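Unit 4: Daily oral care in residential settings
Course tutor: Dayana Cuadros

Reading before class: Gethin, chapter 2. Skip the section on implants, we come back to it in Unit 6.

Why plaque matters

Plaque is a soft film of bacteria that forms on teeth all day long. The bacteria feed on sugars and give off acid, and the acid takes minerals out of the enamel. Plaque left along the gum line also irritates the gums. Early gum disease (gingivitis) can be reversed with good cleaning. Periodontitis, the later stage, damages the bone that holds the teeth and can only be managed.

Plaque that hardens is called tartar or calculus. Brushing will not remove it. Refer the resident to the hygienist.

Key terms

Enamel: the hard outer layer of the tooth
Dentin: the softer layer under the enamel
Gingiva: the gums
Xerostomia: dry mouth, a common side effect of medication

The Wysocka survey

Osian Gethin's chapter draws on the Wysocka survey, which collected 3,801 care records from homes in the Titmont area. Over 80 percent of the records had an oral care plan on file. Far fewer had daily entries showing that the plan was followed. Be ready to discuss the gap between the two – it comes up again in the August assessment.

Brushing routine

1. Wash your hands and put on gloves. Tell the resident what you are going to do.
2. Use a small-headed brush with soft bristles and a pea-sized amount of fluoride toothpaste.
3. Hold the bristles at an angle to the gum line and use short, gentle strokes. Brush for 2 minutes in total.

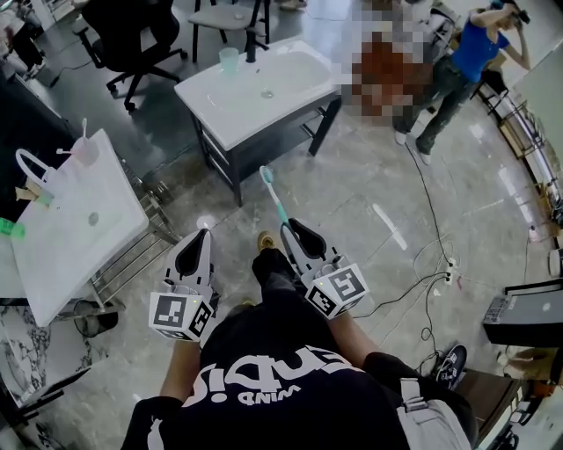 4. Have the resident spit out the toothpaste. Do not rinse with water afterward, as this washes the fluoride away.
5. Rinse the brush and stand it upright to air dry.
6. Write the entry in the daily record, including any bleeding, sores or refusal.

Dentures

Take them out at night, brush them with a denture cleaner and soak them. Regular toothpaste is too abrasive. Clean the gums and tongue with a soft brush before the dentures go back in.

For next class: bring one completed record sheet with names removed.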